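Prillville Shared Kitchen - Frequently Asked Questions

Last updated 1st January. Answers written fast between bookings, so if something's unclear, ask.

Who can book?

Anyone over 18 living in Prillville or the villages right outside. Home bakers, parents making a month of baby food, people selling jam at the market, people whose own oven died. No club membership. You do need to come to one walk-through first, with Annelore Kramer or me. Takes 15 minutes. Bring ID.

How long is a slot?

90 minutes. Includes your cleanup. People forget that part. If you need longer book two in a row, that's fine, just not three. Evenings go first.

What does it cost?

Depends on the slot, price list is on the booking page. Daytime cheaper than evening. Pay when you book. No cash at the door anymore, sorry, the tin was a pain.

Can I cancel?

Yes, up to the day before, full credit. Same day no credit unless you're sick. Don't come in sick. Just send a message, no doctor's note wanted.

What do I have to bring?

Food, towels, apron, containers to take things home in. Also your own knives if you're fussy about knives. Ours are OK, not great. Dish soap and sponges are here.

Can I leave stuff in the fridge overnight?

One shelf per booking, labeled with name and date. No label = it goes in the trash the next morning, and yes that includes very nice cheese. The freezer is for the soup group only (see further down).

How does the booking system work?

It's called Skilto. You get a login after the walk-through. Green is free, gray is taken, yellow means someone is thinking about it and has until midnight to decide. If it logs you out halfway thru, that's a known problem, Jannik Dreßler is looking at it. Use the browser version on your phone, the app is worse.

Is the kitchen OK for allergies?

Depends how serious. Flour gets in everywhere, we can't promise nut-free or gluten-free. Wipe down before you start as well as after. If you react to traces, please don't rely on us.
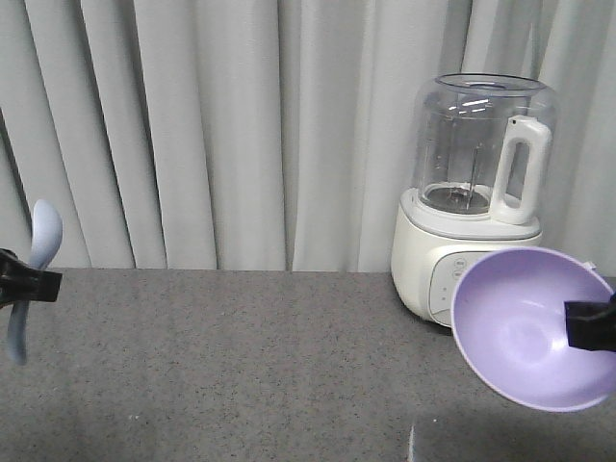
Can I sell what I make here?

Some things. Jam, dry cookies, bread, mostly yes. Anything with meat, fish or raw egg, no. You register yourself with the town, we don't do it for you and we can't sign your forms. Lieselotte Diekmann went through the whole thing for her chutneys and is happy to explain which form is the right one. There are two that look the same. Ask her before you pay the fee.

Can I bring kids?

Yes if they're with you the whole time. Under tens stay away from the stove side. No strollers in the aisle please, leave them in the hall.

How many people per booking?

Up to four. Five is too many, tried it. For birthday baking or a class write to us first, there's a separate rate.

What about noise?

Neighbors upstairs. Mixers, blenders, grinding coffee etc. fine until 9 in the evening, after that hand tools only. Music low. Henrik Schwerdtfeger lives directly above and has been very patient so far, lets keep it that way.

I broke something. Now what?

Write it in the red book by the door. Glasses and plates, don't worry. Anything with a plug, tell us the same day so the next person isn't stuck. We don't charge for accidents. We do get annoyed about stuff hidden at the back of a cupboard.

Something is already broken when I get there?

Also red book. Take a photo with your phone, send it to the kitchen address. Then you're covered.

Where does the trash go?

Food scraps in the brown bin in the yard. Glass you take home. Cooking oil NEVER down the sink. We had the drain opened up in March and the bill was 200. Pour it in a jar, lid on, brown bin shelf.

What's the soup group?

Started by Wolfram Wiegand. They cook for people who've just come home from the hospital, then deliver. Always short of drivers, less short of cooks. Carrots and onions very welcome, zucchini in summer please no more.

Where do I park?

Not in the yard. Two spots on the street for unloading, then move the car. Bikes by the fence.

How do I get the key?

Key box left of the door, code comes by text an hour before your slot. Code changes every time so don't write it on your hand. Put the key back, turn the dials, pull on it once to check.

Question not here?

Write to us. Answer usually in a day or two, longer around holidays.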